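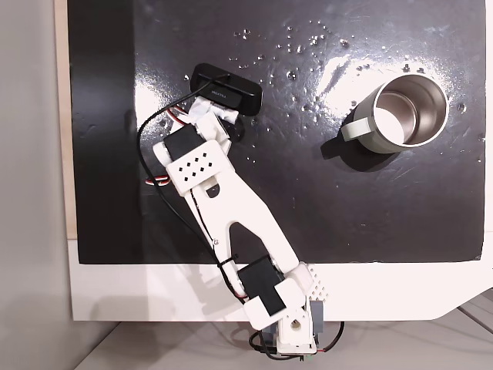 Bench arm, wrist out at the far corner, gripper closed on the block.

Home Forums Small Arms Setup and Upkeep Search

Wrist sag at full reach, is the "re-zero and forget it" advice any good?
Print this thread | E-mail this thread

gratedpulley
October 12, 2022
White printed arm, black servos, Zistgate controller board. The sticky at the top of this section says to re-zero the joints once and you're set for good. I don't buy it. Mine holds position fine close in, but with the gripper stretched out to the upper left like in the photo it droops 9 mm below where the software says it is. I've re-zeroed three times. Each time it's good for an evening and then the droop comes back. Before somebody tells me to buy the Briso metal horns, has anyone here measured a before and after?

millrace_tom
Buy the Briso horns. Plastic splines wear, I had the same thing on mine and it went away.

gratedpulley
Did you measure it or did it look better?

millrace_tom
It looked better. I'm not putting a dial gauge on a hobby arm.

oddlotbearings
I'd look at the elbow before spending money. That forearm has a big cutout down the middle, and all the load from the wrist servo and whatever you're gripping ends up at that joint. Pull the horn screw, see if the horn rocks on the spline with the power off. If it doesn't rock, new horns do nothing for you.

Also your cable. The long black one swings way out to the left over the board. On my arm a run like that tugs at the wrist every time the base turns. Tie it to the forearm with enough slack for the elbow to fold.

shelf_7
Is that water on the board? I'd wipe it up before going any further. You have wiring curling around the base down there.

gratedpulley
Yes, water. The drops are on the upper part and the base sits off the near edge. Point taken though, I'll dry it.

Elbow horn doesn't rock. Screw was snug.

shelf_7
Then it's your supply. Shen did a write-up on this in the old Graltier build log, page 30 I think. Voltage drops when the arm is stretched out and the servo gives up a bit of torque. Put a meter on the servo rail while it's holding at full reach.

millrace_tom
A supply problem would show up as twitching. His just sags.

oddlotbearings
Not always. Mine sagged with no twitch at all. I also wouldn't take the build log as proof — that was one arm, with different servos.

gratedpulley
Metered it. The rail drops when the arm goes out, less than I expected. Moved the servo power onto its own leads and tied the cable down the forearm. Droop is now 4 mm. I changed two things at once so I can't tell you which one did it, and I know that's sloppy. I'll put the cable back the old way in November and measure again. Horns stay as they are until then.

millrace_tom
Still say horns.

Views: 3,471
Contact the moderators | Copyright Small Arms Forum | Back to top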